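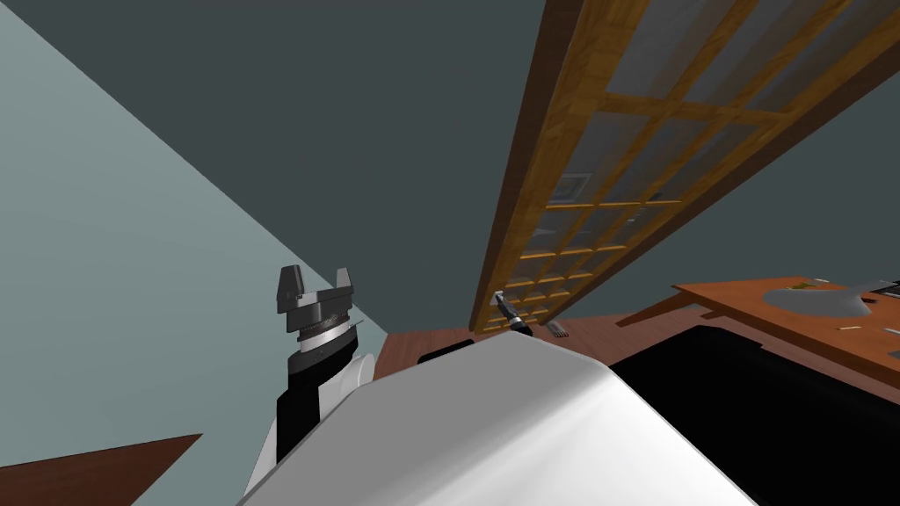 Did Leonilde Moreira take down the Ivel poem, or can you still read it somewhere?

She took it off her own page, but the full text is still up on the Endent blog, under the post with all the comments.

marblecake
Posted July 1, 2023
Okay so I went and read it after seeing the above in the questions thread and I need to talk to someone. For anyone who missed it, Leonilde Moreira (singer from Rieger, the band with the accordion) wrote a poem about the ferry accident at Ivel and posted it the very next morning. It's 70 lines long. I love this woman, I have seen her live more times than I've seen my own cousins, and I got as far as "the river put its cold mouth on my phone" and had to go fold some towels.

hobnail
Seventy lines! I thought it was longer. I read it on my break and my soup had a skin on it when I was done.

tess_of_the_suburbs
Unpopular opinion coming, but I didn't think it was that bad? She was upset, she writes things down when she's upset, that's the whole job. The second Rieger album is nothing but that and everyone on this board cried over it.

marblecake
The second album is about her divorce though. Her divorce, her feelings, go nuts. People died on that ferry, and their families haven't even had the funerals yet, and she's got a stanza in there about her flight being delayed.

tess_of_the_suburbs
I read the flight part as her feeling guilty about being annoyed at something so small. It's clumsy, sure. I just don't think clumsy deserves the pile-on she got. Somebody in the Endent comments told her to quit music.

hobnail
Yeah the quit music guy was gross. But he's in there under every post, he told the drummer from Stallovov to quit music too, and that was over a hat.

pilotlight
I grew up near Ivel and my aunt still lives there. I don't want to speak for everyone in town because we don't all think the same about it. My aunt thought it was kind of sweet that a singer had noticed at all. My brother was so mad he had to leave the room. I'm closer to my brother on this one. The line that got me was the one rhyming "ferry" with "very," and I can't really explain why that's the one, it just felt like she'd stopped paying attention.

marblecake
I'm sorry, pilotlight. Hope your family's okay.

pilotlight
They are, thank you. None of ours were on it.

queenofshelves
Can I ask what people think about Etornam Issahaku's piece? He was pretty rough on her, he went through it practically line by line and called it "a diary that wandered into a hospital." I laughed and then felt bad about laughing. Then again he did put out that tribute song himself after the January fires, and I remember it being 8 minutes of him humming.

hobnail
The humming song is good! I will fight for the humming song!

queenofshelves
You would, lol. I made it to minute 4.

hobnail
That's right before the trumpet comes in!! You quit right before the trumpet!

tess_of_the_suburbs
See, this is my issue with his review. If he gets to hum for the fires then she gets to write a bad poem about the ferry. Either we let musicians react to the news or we don't.

queenofshelves
I don't think it's the same thing. He waited months and all the money went to the people who lost their houses (it was on the sleeve, I still have it). She put hers up before breakfast with a link to her tour dates underneath.

tess_of_the_suburbs
The tour link is on all her posts, it's automatic. It was on the one about her cat having surgery.

marblecake
Huh, I didn't know that about the link. I'll give her that one. I was picturing her sitting there typing it in.

oldgreymare
I've been writing poems for the drawer for about 15 years and I've written plenty worse than this one, including a thing about a mine collapse that I'm so glad no one will ever see. You write it, you think it's the truest thing anyone ever said, you go to bed. My only real complaint is that she has a manager and friends and a whole band, and not one of them said hey Leo, maybe sleep on it.

pilotlight
I could've lived with it if she'd waited a week, I think.

tess_of_the_suburbs
Her apology was decent, for what it's worth. Short, no "sorry if you were offended" business. She said she'd written it for herself and should've kept it there.

marblecake
I thought the apology was fine too. I still don't like the poem and I still have tickets for the fall show. Do we think she'll read it onstage?

hobnail
Please no. If she does I'm going out to the merch table.

queenofshelves
Get me a tote bag if you do, the green one, they were sold out last time.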